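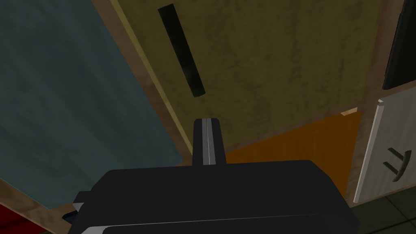

Kitchen cabinet area, computer rendering

Frequently Asked Questions about Imrie Residences

Where is Imrie Residences located?
The building stands on Gadell Road, on the north side of Stekitero. The bus stop is in front of the main gate, and the public market is seven minutes away on foot. If you come by car, please enter from the back street, because the front gate is for people walking only.

How many units are in the building?
There are 84 units on seven floors. The ground floor has the lobby, the mail room and two small shops. All homes start from the second floor.

Who is the developer?
The developer is Zekivon, a company from Stekitero. Zekivon also manages the building after turnover, so the owners pay the monthly dues to the same office where they signed their contract.

What types of units can I buy?
We offer studio, one-bedroom and two-bedroom units. The studios are on the lower floors. The two-bedroom units are only at the corners, and for this reason they are reserved first. Please ask for the current list before you visit, it changes every week.

What is included in the price of the unit?
The price includes painted walls, floor tiles, kitchen cabinets, a sink, and a complete bathroom. It does not include the stove, the refrigerator, lamps or curtains. Parking is sold separately.

Can I change the color of the walls?
Yes, but only inside of your unit. The doors to the hallway and the balcony walls must keep the color of the building.
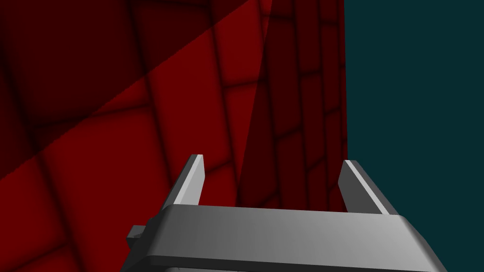

Red texture and dark teal background, rendered view

How much are the monthly dues?
The dues depend on the floor area. For a one-bedroom unit they are around 3,413 pesos per month. This pays for the guards, the cleaning of the hallways, the elevator and the garbage collection. Water and electricity have their own meters and you pay them by yourself.

Can a foreigner buy a unit?
In many cases yes, but there is a legal limit on how much of a condominium project can be owned by foreigners. Our sales office will check this for you before you pay the reservation fee.

May I rent out my unit?
Yes. Long-term rental is allowed in all units. The tenant must register at the lobby desk and receive a copy of the house rules. For short stays you need a written permission from the building office.

Are pets allowed?
Small dogs and cats are allowed, with a vaccination card. They must be on a leash or in a carrier when they are in the elevator.

What happens if I cancel my reservation?
The reservation fee is not returned. If you already started to pay the down payment, please write to the office and we will explain what your contract says.

When can I visit the model unit?
The model unit is open every day from 9 a.m. to 4 p.m., also during lunch time. In August it closes one hour earlier. Groups of more than five people should call the sales office first.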